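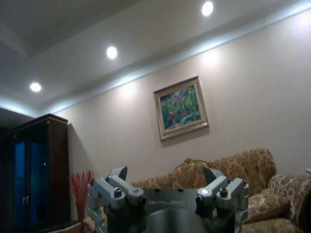
Filling nail holes in a beige wall under cove lighting – is toothpaste a serious option?

Home repair > Walls and ceilings
Posted by Liesbeth Smits, 2020-05-25
386 views

Hello everybody,

I would like to have advice about a small repair in our living room. We want to move the painting with the garden landscape a bit closer to the dark cabinet with the glass doors. When the previous picture was taken down from that wall, it left two nail holes and one bigger hole from a plug, and the painting covers them now. If I move the painting by 21 cm, which is what I measured with paper on the wall, all the holes will be visible.

The wall is a warm beige that goes a little in the direction of pink, depending on the hour. Along the edge of the ceiling there is an indirect light, quite cold and bluish, and we also have the round spots in the ceiling. In the evening there are soft circles of light on the wall near the top. It is very nice to sit in, but every small bump in that area throws a shadow. I once touched up a spot near the light switch in another room and I still see it each time I pass there.

My mother-in-law says that I should not buy anything. She filled nail holes with toothpaste in every apartment she rented, and according to her you never see it again. I have a tube in the bathroom that is already so crumpled and squeezed that I would not feel sorry to give the rest to the wall. But I have my doubts, because this is our own home and we will look at that wall for years.

My concrete points:

Does toothpaste stay in the hole, or will it shrink and fall out?
Can I paint over it with normal wall paint?
Will the color match if I only touch up the spots, or must I paint the complete wall?

On the lid of the leftover paint I found Wultent and the number 514, but the can is several years old and there is a skin on top.

The painting has a wide frame and is rather heavy, so the new position will also need a decent hook. I prefer to make only one new hole this time!

Thank you in advance for your patience with a beginner.
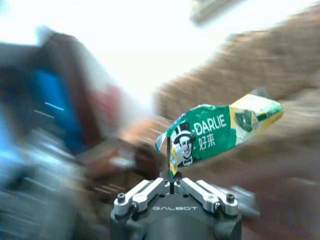
Jozef Willems

Dear Liesbeth,

I have painted houses for a large part of my life, so I allow myself a long reply.

Toothpaste in a nail hole is an old trick of tenants. It works for one purpose: a tiny hole in a wall that is white, on the day that the landlord comes to look. It dries, it becomes a bit chalky, and in the hole of a thin nail it can stay in place for a long time. In the hole of a plug it will sink in the middle and crack. It also contains substances to hold moisture, and these can come through water-based paint as a dull or slightly yellow ring. Gel toothpaste is worse, please do not try it at all. In your case, with light that comes from above and falls flat along the wall, I would leave the tube in the bathroom.

I would do it in this manner:

Take the painting down and lay it on a blanket in another room. Cover the top of the cabinet as well, the dust from sanding is very fine and on dark wood you see everything.

Pull the plug out with a screw that you turn in only halfway. If it does not want to come, push it a few millimeters deeper, that is also good.

Cut away the raised edge around each hole with a sharp knife. Many people skip this and then wonder why they have a hill. The nail pushes the plaster outward and you must first make it flat, or even a little hollow.

Fill with a ready-mixed light filler. Small holes in one time. The plug hole in two layers, with a night between them. Press it in with the knife and pull it off flat.

Sand with fine paper around a small block. Do this in the evening with only the cove light on and the ceiling spots off. If you see nothing then, you will see nothing in daylight.

Put a thin coat of primer on the filled places. Filler drinks the paint, and without primer you get a dull spot even when the color is perfect.

About the color: an old can that has a skin can still be good. Remove the skin in one piece, stir well and pour it through an old nylon stocking. If it smells sour or rotten, throw it away. Paint a piece of cardboard, let it dry, and hold it against the wall by day and again in the evening with your cold light. Beige with pink in it is one of the difficult colors, because under bluish light the pink disappears and the gray comes up. Often the two pieces look the same at noon and different at night.

If there is a difference, do not make your spots larger and larger. Paint that wall from corner to corner and leave the others as they are. Between two walls the light is different anyway and the eye accepts it.

For the hook: weigh the painting first. Stand on the bathroom scale with it and without it. For a wide frame I like to use 2 hooks at the same height, it then stays straight when somebody closes a door. I know you want one hole only, but you will be correcting that painting every week.

Good luck with it,
Jozef

Loïc Tessier

I did the toothpaste in my student room and it was fine. Nobody said anything and I received my deposit back. It was a white wall and the holes were from thumbtacks. Scrape it flat with an old bank card before it dries.

Jolien Dewulf

I agree with Jozef for the filler, but I want to add something about the lamps. We also have a light band behind the edge of the ceiling, and ours can be changed from cold to warm with the remote control. On the warm setting our touch-up spots are almost gone, on the cold setting I can point at each one. Maybe look if yours can do the same before you paint a complete wall.

And one thing from my own mistake – I used a roller for the rest of the wall and a brush for the spots. The brush leaves another texture and this was more visible than the color. A mini roller with short hair costs very little. Dab with it until it is nearly dry and let the edges fade out.

Liesbeth Smits

Thank you all, also Loïc! The can does not smell bad, so I painted a piece of cardboard and it is drying now on the windowsill. The filler I will buy this week, and I hope to have the painting in its new place in June. I have found no remote control for the light band, only the switch near the door. My mother-in-law is informed and she does not agree.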